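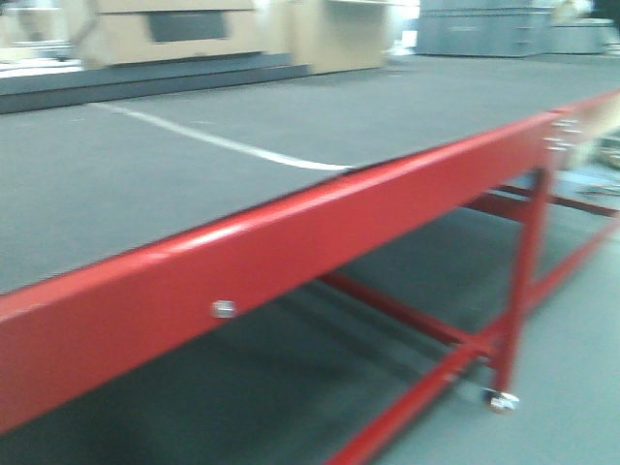 *A work table with a gray top and a red steel frame.*

# Why Doesn't a Big Table Wobble?

Have you ever leaned on a wobbly desk and watched your pencil roll away? A workshop table can't do that! People saw, hammer and screw things together on it, so it has to stay put - even when somebody gives it a good hard push.

The secret is mostly underneath, where hardly anyone looks. Get down low and you'll find bars going from leg to leg. A bar that joins legs near the bottom is called a **stretcher**. It keeps the legs from sliding apart or folding in.

Now look for slanting bars. These are **braces**, and they make triangles! A square made of four sticks can squash sideways into a diamond shape, but a triangle holds its shape unless a stick bends or breaks. Bridges use this trick, and so do cranes and bicycle frames.

Why tubes and not solid steel bars? A tube is hollow like a drinking straw, so it weighs a lot less than a solid bar just as thick, and it's still wonderfully stiff.

Then come the **bolts**. You'll often see a bunch of them close together at a corner, where parts of the frame meet and have to hold on tight. The shiny round bits are only the heads - the rest of each bolt is hiding inside.

And what about that little wheel at the bottom of the leg? It's a **caster**, the same kind of thing you find on shopping carts and office chairs. Many casters have a brake you press with your foot.

## Try it!

You need craft sticks and 3 paper fasteners, plus 4 more for the square. Ask a grown-up to make a hole in each end of the sticks.

1. Join three sticks into a triangle.
2. Join four sticks into a square.
3. Push gently on a corner of each one.

Which one squashes? Now find a longer stick and fix it from corner to corner across your square, then push again!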